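Miranda notebook, bench 2, January
Two-arm box task, entry 7

Back on the phone box task after the gripper swap. Question for this round: does the policy trained with head camera plus both joint streams cope when the box is set down at an angle, or does it still depend on the squared-up placement we used for the first demonstrations.

Training set is now 252 demonstrations, of which 153 have the box rotated at the start. Same network as entry 6, same chunk length, Larano scheduler left alone. Calibration redone on both arms before recording.
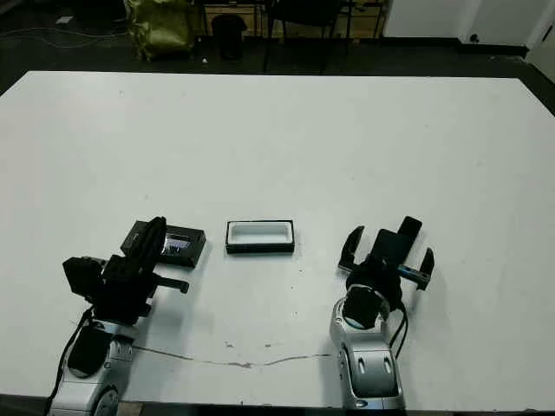 Rotated starts are better than in entry 6, but the gain is uneven. Rotation towards the left arm is handled well. Rotation away from it gives a late approach, and the left finger comes down short of the box edge. Looks like a reach limit near the shoulder and not a vision fault: the predicted target is fine when replayed in Grikberg, the joint solution is poor. To check with the base moved in.

Second finding: the two arms wait for each other. In 21 trials the right arm paused until the left had stopped moving. The demonstrations contain the same pause, so the policy has learnt it from us. Next operators should keep both arms moving.
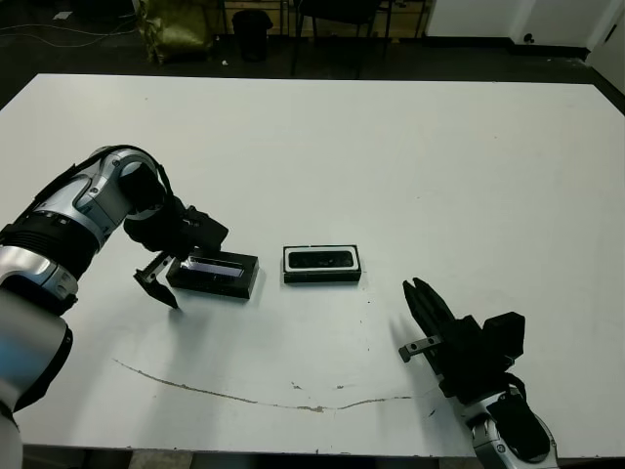 Jorkus bench notes

Wrist cameras left out of this round on purpose. Head view alone loses the finger tips when the wrist turns inwards, so a comparison run is needed before we blame the data.

To do:
Move left base in, repeat the rotated starts.
Record a new block without the pause.
Clean the table top, then rerun with the marks gone to see whether the policy uses them for position.
Copy logs to the Larano share.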